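Equipment > Mobile Arms > Jarton Sollero

Jarton Sollero kitchen arm - notes from the Siltomley open day
5/16/18 | by Reiko Kikuchi
20 comments | 47 shares

If you've called me lately asking whether the Sollero is any good around a kitchen, I kept saying I hadn't seen one run anywhere but on a bench. Well, now I have! Jarton held an open day at their Siltomley office and I drove over with a notebook and a long list of your questions.

The short version for people shopping: the Sollero is a single arm on a rolling base, with a camera up top and a second small one down at the wrist. It comes with the Delaunay two-finger gripper, and you can get it with or without the fabric sleeve. Get the sleeve. I'll come back to that.

Hervé Gaillard ran the demo, and I liked that he did it in the staff kitchenette and not on a stage. We all squeezed in between the foosball table and the counter (I was up against the bulletin board for most of it) and watched the thing deal with dishes. There was a tabletop session too, with plastic cups, for anyone who wanted to see the gripper close up. He put both camera feeds on a laptop so we could follow along, and he let me take some stills home.
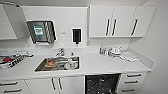 The sink, from the top camera.

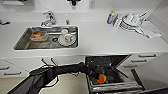
Gripper in the dishwasher, rack pulled partway out.
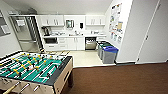
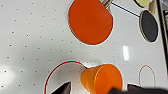
Wrist camera on the dotted tabletop, with a finger on either side of the orange cup.

What I liked

The reach, first of all. An open dishwasher is a nasty spot for an arm, because the door folds down right where you'd want to park the base and everything you care about is low and dark. The Sollero can stay back from the door and go in at a slant. I asked Hervé if he'd picked an easy dishwasher and he laughed and said it was the only one they had.

I also liked that it goes slowly. Some people in the group were getting restless, but I'd much rather have slow around mugs. You can turn the speed up in the settings if you're braver than me.

And the wrist camera is worth having! From up top you lose sight of the fingers as soon as they go behind something. Down at the wrist you get the fingertips and whatever is between them, even if it does go soft when things are very near the lens. Shiny white surfaces throw some glare, so bring a lamp you can move.

What I'd ask about before buying

Cables. A few of them run along the outside of the arm, and in a tight kitchen I'd want them tied down better than they come from the factory. Jarton says a clip kit is due in September. The sleeve helps some - it's a loose black cover, it wrinkles, it isn't pretty, but it keeps crumbs and splashes off the joints and it comes off for washing.

Stacked plates. Several of you wanted to know if it will lift one plate off a tight stack. We didn't get to that, so I can't tell you. I've sent the question to Hervé and will add his answer to this page when I have it.

Floors. If your kitchen is tile and the next room is carpet, ask for the bigger casters. I didn't see the small ones tried on carpet.

Renting or buying

We rent the Sollero by the week for $1,345, with the Delaunay gripper, the sleeve and both cameras included. Spare finger pads are $48 a pair, and please order them with the arm - they ship separately and I always end up chasing them. Purchase quotes come straight from Jarton, but I'm happy to look one over with you before you sign.

Anyone who wants to come along to the next open day should leave a comment with the name of your shop or school and what you'd like to see it pick up. I'm taking the list to Hervé, and so far it's mostly wine glasses.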